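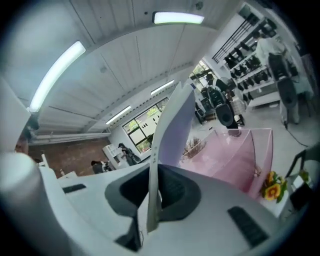 June 1, 2023
Grurnberg site, shop floor trial. Entry by Tala Sleiman.

Shoe handling, week 5. The target remains 40 pairs per shift returned to the shelves by the automated line, with staff assigned to exceptions only. The Endine schedule was loaded before opening and left unchanged all day.

Staff hours: the evening restocking shift has been reduced since March, and two colleagues have moved to fitting and customer service. Both report less lifting. Both also report that they no longer know the stock by heart – a matter for the next review with Brenberg.

Training: each employee is to complete 540 minutes of supervised practice before signing off on a task alone. The present rota does not allow for this on weekends. Request sent to Sfakianakis for cover.

Boots: tall pairs are still to be shelved by hand until the revised procedure is approved. Item 948 in the fault log stays open.

Staff asked whether individual work rates are recorded. They are not, and the written notice should say so plainly – draft to be posted in the break room.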